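Folding room check – Skirnbridge, November
Done by me, Washington Fagundes, with Tarcísio's old list 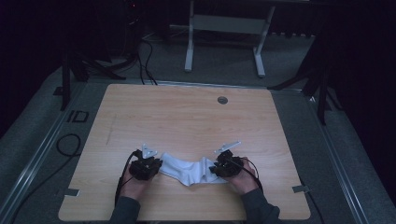

I've kept the same order as last time, so skip to the comments if you're in a hurry!

Table top, clean and no splinters – OK. Faint scuff line toward the left, only a mark as far as I'm concerned.
Corners – OK, nicely rounded (my hip is grateful).
Cable hole – OK. Please don't drop pins down it, I spent ages fishing last winter.
Tape at the edges – watch. It's folded over the rim on both sides, so run a thumb along it before you lay out anything fuzzy. Thick socks catch on everything.
Carpet – OK, no lifted bits that I could find.
Floor rails – OK, but they're a real toe-stubber. Closed shoes, please – yes, you too, Tarcísio.
Sock sorting – OK. Pull each one out flat and check the heel before pairing. Grey bin for holes.
Aisle to the door – fail. Two Clirkwood cartons in the way, moved by me at 2 pm.
First aid kit – short on small bandages, I've asked Favico for more.

Next check is Tarcísio's.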